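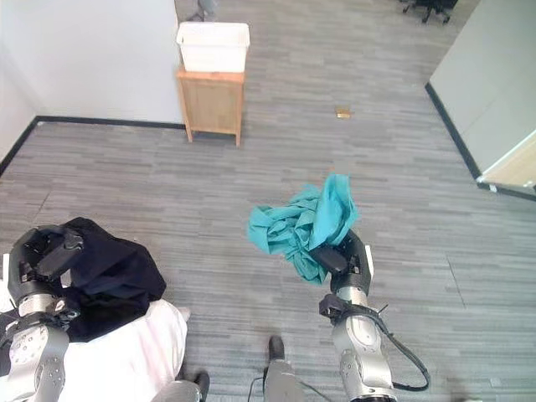
Packing for a cold place when you live in a hot one

October 8, 2024

So I'm back from Closirdale, I've slept, I've eaten something that wasn't a gas station sandwich, and I promised a couple of you I'd write down what I packed. I live somewhere that hits 100 degrees well into September, so my idea of winter clothing is a hoodie I keep in the car for the movie theater. Closirdale was 40 when I got off the bus. In the afternoon!

I took one bag. It's the Travora I've had forever, the one with the zipper pull I replaced with a paper clip, and I'm weirdly loyal to it. I did try the whole rolling thing that everyone swears by (shirts rolled, sweaters rolled, socks stuffed inside other socks) and I think I got one extra sweater in, maybe. By the second morning I'd pulled everything out looking for my gloves and it all went back in as one big wad anyway.

What I wore the most was the wool undershirt. I bought it used, it itches a little at the neck, and I had it on for 4 days straight with different things on top so it looked like I'd changed. Wool really doesn't get stinky the way my gym stuff does. Next time I'd bring two of those and leave both of the thick cotton sweatshirts at home, they take up half the bag and they never dry if you wash them in a sink.

Speaking of sinks. The place I stayed, Rathore House, has one washer in the basement and it takes quarters only, and I had none. Mamta Saxena, who I was traveling with and who packs like she's being graded on it, had a roll of them in her toiletry bag. I owe her a lot of quarters.

Shoes: I brought one pair of boots and wore them on the bus, which my feet were not happy about after hour three. Still worth it. I'd have liked something soft for indoors, the floors up there are freezing.

I also bought a Wudo hat on Main Street because mine didn't cover my ears. It was $20 and it's kind of an ugly mustard color and I love it. I've been wearing it in the house with the AC on.

Stuff I never touched: the umbrella, a second pair of jeans, the travel pillow, a paperback I've now carried on three trips without opening. Stuff I wished I had: lip balm, a real scarf, slippers, and a thermos, because coffee goes cold in the time it takes to walk a block.

We did the lake trail twice and I'll do a separate post on that when I get through my notes. If anyone knows how to get pine sap off a jacket sleeve please tell me, I've tried dish soap and it just spread.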